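Selorm Sowah @ Skiriria
Jun 6, 2020

1/ Thread on our Talpur result, for anyone who has ever promised a supervisor that more data would fix it. We collected 107 demonstrations of tidying toys into a box. No robot arm, just people with hand-held grippers in a lived-in room.

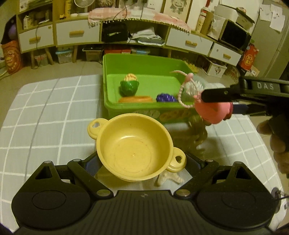
2/ The question was whether a policy learns the grasp or just learns the toy. A pot offers you a rim and two handles. The pink pig with the wire tail offers you mostly pig. We logged where each person chose to close the fingers, and people disagree far more than I'd hoped.

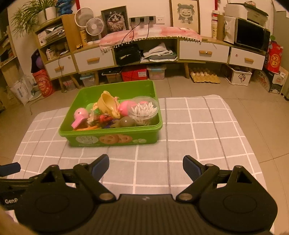

Green box, grid mat, cotton swabs among the toys.

3/ Method, briefly: train on everything, then retrain with the 20 most awkward demos taken out. Nicanor Toledo bet me the second version would win. I took the bet, having labelled the awkward ones myself and grown fond of them. 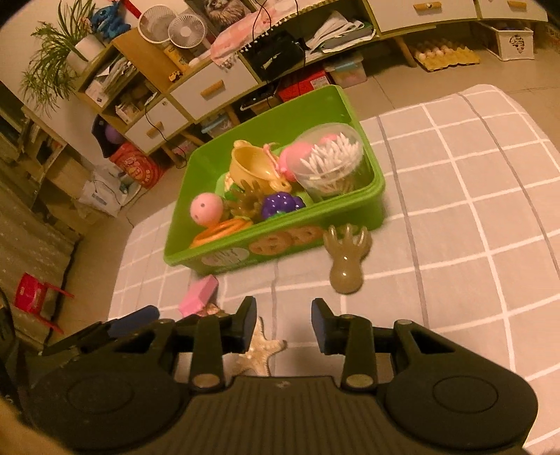

4/ Result: the awkward demos matter. Without them the policy is smoother, more confident and worse, particularly on soft toys. It lines up beautifully on a toy, closes on thin air

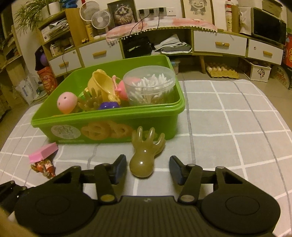
and then carries the thin air to the box with great care. Nicanor has paid up. Write-up in September, once Stenel have finished arguing about the axis labels.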